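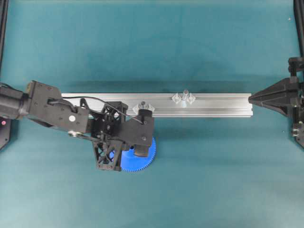 4.2 Long things, round things, and the trouble with shelves

Papers > Shared Workshops > Skemusero Study > Section 4

We come now to the part of the study that we enjoyed most, and that gave us the most trouble in the writing. Readers who have ever kept a drawer of leftover hardware at home will know the feeling of picking up a part, turning it over once or twice, and putting it back exactly where it was, no wiser than before. Much of what follows is an attempt to take that small moment seriously.

As described in Section 3, the Skemusero collection holds 508 leftover parts, gathered from the shared workshops at Grirkham, Bloxham and Gornunau when the three were asked to clear out whatever had been sitting unclaimed on their shelves. The 41 participants each worked through a share of it at a table, in their own time, and were asked to put the parts away so that somebody else could find them again. We gave them bins, blank labels and a marker pen, and we tried very hard not to give them any categories. (In the pilot, held in November, we had supplied labels reading METAL, PLASTIC and OTHER, and the result was a very full bin of OTHER and some rather bored participants.)

Figure 3 shows two parts that can stand in for the pair of sorting problems we kept meeting. One is a length of silver aluminum extrusion, the kind with grooves running along its faces, which appears in nearly every workshop we have visited and goes by a remarkable number of names. The other is a large spur gear in bright blue plastic, with fine teeth around its rim. They have next to nothing in common apart from having once been bought or made for something, and putting them away well calls for two quite different sorts of thinking.

Figure 3. Aluminum extrusion with T-slot channels and a blue plastic spur gear on the teal work surface.

Let us start with the extrusion. Participants seldom had any doubt about what it was for. Even those who didn't know the trade word would say something like "frame stuff" or "the slotty bar," and go looking for others like it. The difficulty was where to put it. A long bar doesn't go in a bin, or it goes in and sticks out, and then the bin can't be stacked, and so the whole shelf has to be thought about again. Many people laid their bars along the back of the table while they dealt with everything else, and came back to them at the end with a sigh. Several asked whether they might cut them down to a more convenient size. We said no, with some regret, as a long piece can always become a short one later on and the reverse is a good deal harder.

Labels for the bars were nearly always about length, either measured or judged by eye. "Long," "medium" and "bits" was a popular scheme, and worked well enough at the table, though it did less well a week later when a new person tried to guess where "medium" stopped. The size of the cross-section, which decides whether one bar can be joined neatly to another, was written down much less often. We found this surprising at first. On reflection we think it is quite natural: the length of a bar is what gets in your way when you are tidying, and its profile is what gets in your way when you are building. People label for the job they have in hand, and the job in hand was tidying.

Gears were another matter altogether. They are pleasant to hold, they fit in any bin, and they caused no trouble at all in the physical sense. What people couldn't settle was company. Should a plastic gear live with the other gears, whatever they are made of, or with plastic parts, or with the remains of the thing it seemed to have come from? We saw all of these, sometimes from the same person on the same afternoon, and we watched more than one gear travel between bins before it came to rest. Tooth size, which a builder would ask about first, was hardly ever used. Color was used a great deal. A strong color is a wonderful help to memory ("it was with the blue one") and is of very little help to anyone who wasn't there when the sorting was done.

A word about the table itself, which we promised in Section 2 and then forgot. We settled on a plain teal fabric for the work surface after trying a white laminate, on which small screws rolled away and bare metal was tiring to look at under the lights. Metal and bright plastic both show up nicely against the teal, and participants told us, without our asking, that it made the work feel calmer. We didn't test this, and pass it along only as something other groups might like to try. Fabric does pick up swarf and has to be shaken out, so a spare piece is well worth having.

Taken together, the bars and the gears suggest to us that a shared parts shelf needs at least two kinds of place. Long stock wants an open rack, low down, with the profile marked at the end where a hand will reach for it. Small shaped parts can go in bins, but the bin label should carry whatever a later builder needs to match, and for a gear that means the teeth. When we put this to the workshop at Bloxham, they replied kindly that they had been meaning to do something of the sort for years. At Gornunau the rack was already there, and was full of umbrellas.

The parts that belonged to neither group, and in particular the brackets, are taken up in Section 4.3, where the labels become longer and a good deal more apologetic.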